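We moved to Drudmont for the weather. That is the short version, and it's the one I give at parties. The longer version is that we had spent eight winters in Pledmont, and by the last one I was checking flight prices every time I had to scrape the windshield.

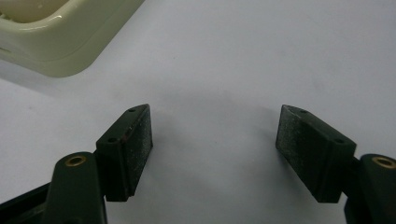
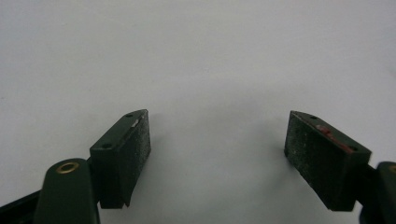
The white tabletop, twice.

People ask if it gets boring having sun most of the year. So far, no. It does change how you plan a day. In July I do errands before nine in the morning and stay in until dinner. In January I eat lunch outside in a T-shirt and text my sister about it, which she has asked me to stop doing.

The drive down was 1373 miles. We took it slow and stopped at Bosorik for two nights, mostly for the hot springs. The springs were fine. The town was better than the springs -- good bakery, cheap motel, a river path you can walk end to end before breakfast.

Visitors are the other thing. Nobody came to see us in Pledmont. Since we moved we've had guests every month except August. They all want the beach first, so now I send them there with a cooler and the parking rules. The lot by the pier fills up by ten. The one behind the Mladenović bakery costs more but usually has room until noon.

If you are coming in winter, pack one real jacket. Evenings drop fast once the sun is gone, and the shops on the boardwalk charge a lot for a sweatshirt. I have two of them.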